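4 Setting up the water level logger

Read Section 3 (Choosing a spot on the pond edge) before you start. The steps below assume that the marker stake is already in the ground and that you have written permission from the landowner. For sites on the Pasaribu floodplain, permission is held by the site office and you only need to sign the access sheet.

The Skevetti logger measures the depth of water above its sensor and stores one reading every 15 minutes. It is meant for shallow ponds, scrapes, ditches and wet woodland. It must not be used in the main river channel or inside a culvert.

4.1 What you need

Logger with cable and sensor
Stilling tube, slotted, with end cap
Two steel stakes and a mallet
Four stainless hose clamps
Spirit level
Folding ruler marked in centimeters
Field card and pencil
Waders and life jacket

Do the bench check in 4.2 indoors the day before. Replacing a flat battery on a muddy bank usually ends with grit in the seal.

4.2 Bench check

1. Unscrew the top cap of the logger by hand. Do not use pliers.

2. Fit the battery with the plus sign facing up.

3. Look at the rubber seal. If it is cracked or flattened, replace it with the spare in the lid pouch.

4. Wipe the seal with a clean cloth and screw the cap down until it stops. Hand tight is enough.

5. Press and hold the button for two seconds. The light on the logger blinks twice when the unit is ready. If it blinks once and goes out, the battery is low.

6. Stand the sensor in a bucket with 40 cm of water over it and leave it for one hour. The reading should settle within 2 cm of the true depth. If it does not, see Section 7.
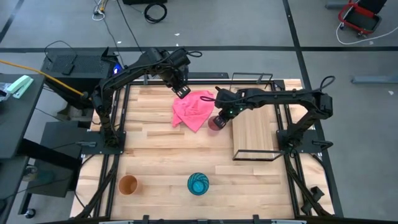
Work table, with cloth and cup.

Note: The clock on older units runs up to the year 2042. Set the date in day/month/year order. A unit set in the wrong order will still record, but the Jokitov map page will reject the file.

7. Write the serial number of the logger and the bucket reading on the field card. Keep the card with the unit from now on.

4.3 Installing the stilling tube

The stilling tube keeps waves, leaves and curious ducks away from the sensor. It has slots along its lower half so the water inside stands at the same level as the pond.

CAUTION: Floodplain ponds often have a firm edge and a very soft bed. Test each step with a pole before you put your weight on it. Never work alone, and never enter water above the knee.

1. Check the river forecast. If a rise is expected within the next day, put the job off.

2. Drive the first steel stake into the bed at the deepest point you can reach safely. It should stand without moving when you push it with one hand.

3. Drive the second stake next to the first, far enough away for the tube to fit snugly between them.

4. Slide the tube down between the stakes with the slots at the bottom. Stop when the end cap touches the bed. Do not push it into the mud, or the lower slots will clog.

5. Fit the hose clamps loosely, two per stake.

6. Hold the spirit level against the tube and adjust it until it is upright in both directions. Tighten the clamps a little at a time, going from one side to the other.

Note: At sites with reed or sedge, choose a gap between the clumps. Cutting plants back to make room is not allowed between the start of spring and the end of July, when birds may be nesting.

4.4 Hanging the logger

1. Lower the sensor into the tube by its cable. Do not let it drop.

2. When the cable goes slack, the sensor is on the end cap. Raise it by the width of your hand and clip the cable to the rim. The gap keeps silt off the sensor face.

3. Hang the logger body from the bracket on the landward stake. It has to sit above the highest flood line you can find. Look for dried mud and strands of grass on nearby willow stems, and go higher if you are unsure.

4. Coil any spare cable loosely and tie it to the stake. Sharp bends will damage the vent tube inside the cable, and a blocked vent gives readings that drift with the weather.
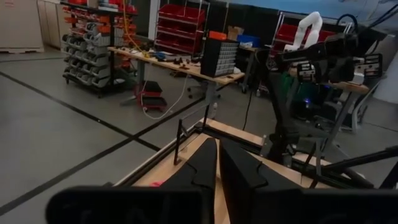 5. Measure from the rim of the tube down to the water surface with the folding ruler. Do this twice. Enter both values on the field card, even if they are the same.

6. Press the button once. The logger takes a reading at that moment and marks it as the reference for the site.

7. Enter the time on the card next to your two measurements.

CAUTION: If the pond is connected to the river by a culvert with a flap gate, keep clear of the gate. It can open or close without warning as levels change.

4.5 First visit after installation

Go back after two weeks. Bring the field card, a bottle brush and a spare battery.

1. Measure from the rim to the water again and take a marked reading.

2. Brush the slots from the outside, working upward.

3. Check that the tube is still upright. If it has tilted, straighten it, repeat steps 5 to 7 of Section 4.4, and write "reset" on the card.

4. Copy the readings to your phone and send them in through the Jokitov page.

A change in the rim measurement should match the change in the logged depth. A difference of more than 2 cm means that the sensor, the tube or the cable clip has moved. Send in the file anyway with a note. The data checker can correct for a shift if the date is known — a file that never arrives can't be corrected.

4.6 Site numbers

Each pond has its own number, painted on the marker stake. Use the number on the stake and not the one on the old paper map, which stops at 33. Ponds dug after the Stinel embankment was moved back do not appear on that map at all.

If the paint has worn off, contact Kurniawati Tarigan at the site office. Faulty loggers go to Bayu Wijaya, with the field card in the same bag. Please rinse off the mud first and let the cable dry uncoiled.

Revised 20/02/2021. Replaces all earlier versions of Section 4. Continue to Section 5, Winter storage and high water.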